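Harkau L2 Bright Light Therapy Lamp

Product code HK-L2
Category: Mood and sleep / Light therapy
Supplied by Zostutura

Overview

The Harkau L2 is a table-standing light box for adults whose low mood follows a seasonal pattern, and for those advised by a clinician to use bright light in the morning. It gives a diffuse white light with no exposed bulbs. The lamp is sold for use at home, in day rooms and in consulting rooms. It does not replace talking therapy or prescribed medicine, and a course already under way should not be stopped or altered without speaking to the prescriber.

Before ordering

Speak to a GP, psychiatrist or optometrist first if any of the following apply:

Bipolar disorder, or a past episode of mania or hypomania
Disease of the retina, glaucoma, or recent eye surgery
Medicines that increase sensitivity to light, including some antibiotics and lithium
Migraine set off by bright light
Epilepsy

Stop using the lamp and seek advice if you become unusually restless, irritable or unable to sleep. Anyone having thoughts of self-harm should contact their crisis team, GP or emergency services straight away.

Positioning

Stand the lamp on a firm, level table, slightly to one side of where you sit. The panel should be a little above eye level and tilted down towards the face. Keep your eyes open but do not look directly into the panel. Reading, eating or desk work can go on as normal. Light reaching the eye falls off quickly with distance, so moving the chair back shortens the effective dose more than most users expect. 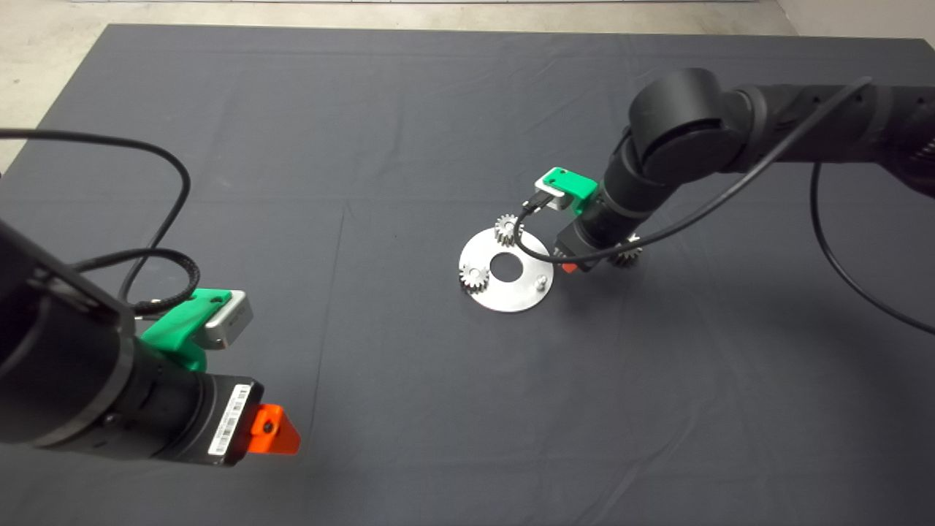

Sessions are best taken soon after waking. Evening use tends to delay sleep and is not advised unless a sleep clinic has asked for it. The timer can be set to the session length agreed with your clinician and switches the panel off without a sound. The last setting is kept when the lamp is unplugged.

Most people who respond notice some change within the first few weeks. If there is none, go back to the person who recommended the lamp. Do not lengthen the sessions on your own account.

Specification

Light source: white LED, diffused, UV filtered
Brightness levels: 2
Panel height: 42 cm
Tilt: continuous, friction hinge
Controls: power, level, timer
Cable: 2 m, detachable at the lamp end
Power supply: external, UK three-pin plug
Finish: matt white

The lower level is intended for the first few days of use and for people who find the full setting uncomfortable. It should not be counted as equal to a full session.

In the box

Lamp, stand, power supply, cable, printed instructions and a paper diary for recording session times, sleep and mood. Further diary sheets can be ordered free of charge.

Care

Unplug the lamp and let it cool. Wipe the panel with a soft, barely damp cloth. Solvents and glass cleaner will cloud the diffuser. The LEDs cannot be replaced by the user, and opening the housing ends the guarantee.

Accessories

Oddsson wall bracket, for clinics and shared rooms where the stand is not wanted
Basik carry sleeve, padded, with a pocket for the power supply
Spare power supply

Clinics and hospital services

Over 1000 lamps are out on long-term loan to community mental health teams under our clinic scheme. Loan lamps are cleaned and safety tested between patients. Terms were revised in May and now include collection. Scheme enquiries go to Odette Hamel, and technical questions, including bracket fixings and output readings, to Leandro Orellana. Both can be reached through the contact form.

Returns

Unused lamps may be returned in the original packing. Used lamps can be exchanged only if faulty.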